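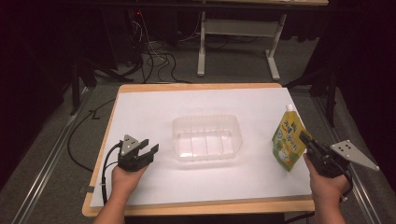 Pouch and tray task: right gripper in contact with the pouch, tray clear.

Recovering From a Lost Tracking Fault on Hand-Held Grippers

This procedure applies to operators at the Clerkberg site who record pouch placement with paired grippers. It was revised in April 2025, after fault code 659 ended 40 recordings before the pouch reached the tray.

1. Stop moving and keep both grippers over the table. Do not pull on a cable to gain reach.

2. Release the pouch onto the paper if it is being held. Do not complete the placement, as a recording that continues through the fault cannot be repaired.

3. Read the code on the Gostier console. If it is 659, continue with step 4. For any other code, call the shift lead.

4. Check that the marker plate on each gripper is seated and free of dust. Tighten a loose plate before restarting. 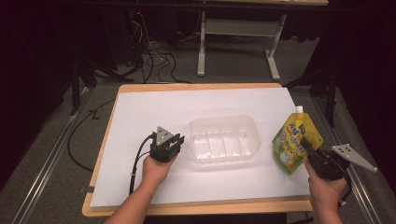
Most repeat faults at this site have been traced to cable strain. A cable that catches on the table edge can turn the gripper and tilt its plate away from the tracking cameras. Before restarting, inspect the full run, including the loop that leaves the back of the left gripper and crosses the paper toward the front edge. It must move freely when the hand is raised.

5. Clear the fault, wait 7 seconds and begin a new recording. Mark the earlier one as failed.

If the fault returns, take the gripper out of service and report it to Rogério Bezerra at extension 3932.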